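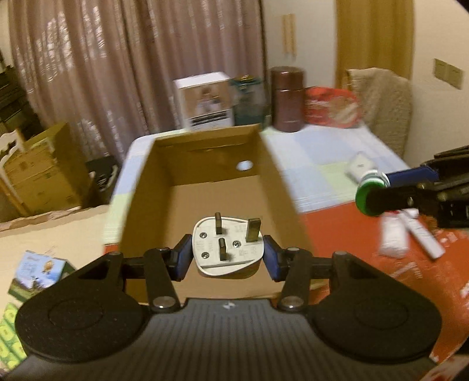
*Last updated: 2020-08-27*

# The Household Drawer and the Long Life of Small Things

Every home in Deltcombe appears to possess one. It is the drawer, tin or carton in which spare plugs, fuses, batteries and unlabeled keys are kept against a future need. The town's museum of domestic life has devoted its current exhibition to the subject, and the result is a thoughtful account of how families decide what to keep.

The exhibition occupies 2 rooms and presents 200 objects lent by residents. Many date from the years when appliances were sold without a plug and the buyer was expected to fit one at home. A leaflet issued by the Jevard hardware store explains the task in plain language and asks the customer to keep the leaflet for later use. The lender did so.

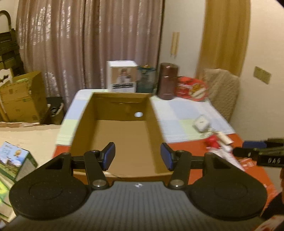
## Storage as a Habit

The second room considers containers. Cardboard proved more popular than any purpose-made cabinet, and the Sjöberg collection, on loan until December, includes shoe cartons that have been relabeled many times over. The museum has left the old labels in place – several contradict the contents entirely.

Visitors are invited to complete a short survey on their own habits. The museum has received 500 replies, and a selection is displayed near the exit. Respondents write at length about inherited screws, and a good number admit to keeping chargers for telephones they no longer own. Batteries receive particular attention. The accompanying guide, published by Sinix, advises households to separate used cells from new ones and to take the used ones to a collection point.

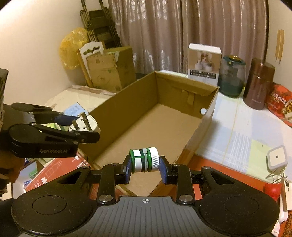

**How often should a household drawer be sorted?**

Once a year is sufficient for most homes. The guide recommends setting aside 20 minutes for the work, and beginning with batteries and medicines before turning to tools and spare parts.

Admission to the exhibition is free. The guide is available at the front desk, and the survey remains open to residents and visitors alike.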